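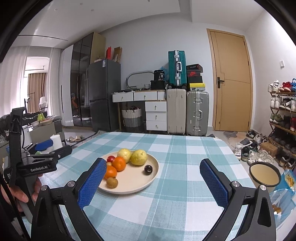
The first thing Ayten Duman does when you come to see her grippers is put one in your hand. The second thing she does is point you at the fruit. I had driven out to Brekham expecting a workshop, with a bench and a vise and maybe a wall of labeled drawers, and there is one of those, a shared place down the hill that I'll come to in a minute. But the testing happens at home, at the table with the checkered cloth, and by the time I had my coat off I was already chasing an orange across a plate.

It is harder than you'd think! The tool is a black two-jawed thing with blue textured pads on the insides of the jaws, and you hold it out in front of you by a handle and squeeze. An orange is forgiving. The kiwi-like one is easier still, with all that fuzz to grab on to. Then you try something dark and shiny, and you close the jaws very gently, and it squirts out sideways and you say a word you wouldn't want printed in a magazine.

"Everybody squeezes harder the second time," Ayten told me, fetching it back. "That's the wrong lesson. You have to come in lower."

She has been at this since February, when she decided she wanted an arm in the kitchen that could put groceries away. She is a retired pattern cutter, and she talks about robots the way I imagine she used to talk about sleeves. Everything is about ease – how much slack you leave, where the strain will go, what happens at the corner. She calls the arm Diltirow, a name she made up on the bus and has declined to explain to me or to anyone else. Diltirow lives down at the workshop and has a shoulder, an elbow and, for now, no hand. The hand is what the fruit is for.

Her thinking goes like this. Before you ask a machine to pick up a plum, you ought to pick up a great many plums yourself with the same kind of fingers the machine will have, and keep a record of what your own arm did. So the practice runs are done by people, holding the grippers, and recorded. She had 232 good ones in her notebook when I visited, with the bad ones listed on the facing pages in green ink. I asked to see the bad ones, naturally, and they were the better read. "Too proud," said one entry. "Rolled under sofa," said the one below it.

The workshop is called Kerkavik, and it takes up the back half of an old upholstery business. Members pay by the month and bring their own coffee. There's a drill press, a laser cutter that sulks in damp weather, and a long bench where Diltirow is clamped down beside somebody's half-finished canoe paddle. Ayten's motor brackets come from Şimşekoğlu, a small metal shop across the road that will cut two of anything without making a face about it, and she has spent $450 there so far, a figure she gave me to the dollar and then asked me to keep from her sister. (Sorry, Ayten. It was too good a number.) A ready-made arm she'd been eyeing cost $2,499, and she says she would have bought it if she'd had any sense.

I'm glad she didn't. I spent a whole afternoon at that bench while she took the elbow apart to show me a bearing, and I don't think I have ever enjoyed a bearing so much. The first one had been too tight, so that the arm moved in small hiccups, and she'd spent most of a week blaming the software before she thought to unplug the thing and simply bend it with her hands. She felt the catch right away. Now she does the hand test first, every time, and has written it on a strip of masking tape along the upper arm: BEND ME BEFORE YOU BLAME ME.

We went back up to the house afterward and she let me have another go. My trouble, she said, was that I watched the jaws. I should be watching the fruit, and the spot on the plate just in front of it, and letting the jaws turn up on their own, the way you don't look at your fork. I tried it on a lemony sort of yellow thing with slightly wrinkled skin, and it worked, and then it worked again – I may have cheered.

What she wants next is softer pads. The ones she uses now do well on peel and poorly on anything polished, and she has a drawer full of scraps to try, from shelf liner to the palm of an old gardening glove. She plans to cut them all to one pattern, so that the only thing changing is the cloth, and she had the pattern drawn already on brown paper with a neat seam allowance around it out of pure habit.

The wrist gets mounted after that. She thinks Diltirow will manage an orange by the end of the summer and a grape some time later, and she wouldn't be drawn on eggs. I took a kiwi home with me for the drive.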